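Shirt folding: does dropping the "bad" demos really help?
Cloth and Soft Stuff board, 9 replies

foldedcorner
Hello all, and sorry in advance for the length, I've been saving this one up. 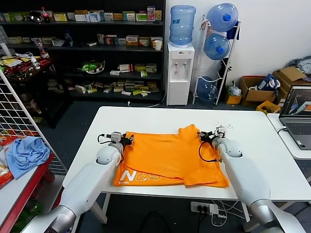

We've been teaching a two-arm setup to fold T-shirts from teleoperated demos since February, and I wanted to share a result I'm still chewing on. We had 3,225 demos in the full set. Ayodele Ogunleye, who runs most of our training, went through and threw out every one where the operator regrasped a corner or had to smooth the cloth out again, and that left us with 2,440. Same policy, same training steps, same shirts at test time. The cleaned set got 78 percent of folds accepted and the full set did a good deal worse, mostly by dithering at the shoulders. It would pinch, let go, pinch again, and sometimes just hover there like someone who has forgotten why they walked into the kitchen.

So the short version is that less data won, and I'd love to hear whether that matches what the rest of you see.

mangle_and_press
Lovely write-up, thank you! I'm going to be the grump, though. If you take out every regrasp, you've taken out every example of getting out of trouble. What happens when the first pinch misses?

foldedcorner
It mostly fails, I'm afraid. When the first grasp on the shoulder is good, the cleaned policy sails through. When it misses, it carries on folding air, very confidently. The full-set policy does go back for the corner, it just also goes back when it doesn't need to.

Ultan Tully
We hit the same thing at Notwood with dish towels, and I don't think the lesson is "throw them away." What we did was cut each demo into pieces and keep the recovery part, starting from the moment the cloth had already slipped. The slip itself came out. It was tedious work (I did a lot of it with a cup of tea going cold next to me) but the dithering went away and the recoveries stayed.

hemline
Did you cut by hand, or from the gripper signal?

Ultan Tully
By hand at first. Later from the gripper opening, with somebody checking. The signal alone fooled us quite often with thin cloth, where a closed gripper looks the same with or without anything in it.

mangle_and_press
I'd still want to see a random 2,440 out of the 3,225, no filtering at all. Otherwise you can't tell whether it's the regrasps or just which operators got left in. Careful operators regrasp less, and they probably do everything else more neatly too.

foldedcorner
Oh, that is a very fair point and I'm a little embarrassed we didn't run it. One of our operators made up a big share of what got dropped. I'll ask Ayodele to queue the random subset, 3 seeds, and we'll try Ultan's cutting on the shoulder grasps while we're at it.

hemline
Please also say what counts as an accepted fold. Last time we compared numbers on this board, half of us were scoring by outline and the other half by eye, and it went on for pages.

foldedcorner
By eye, two people, both have to say yes. Collar straight, hem lined up, no sleeve poking out. I know, I know. I'll save the final top views so you can score them by outline if you like, and I'll put the link in this thread once the runs are in.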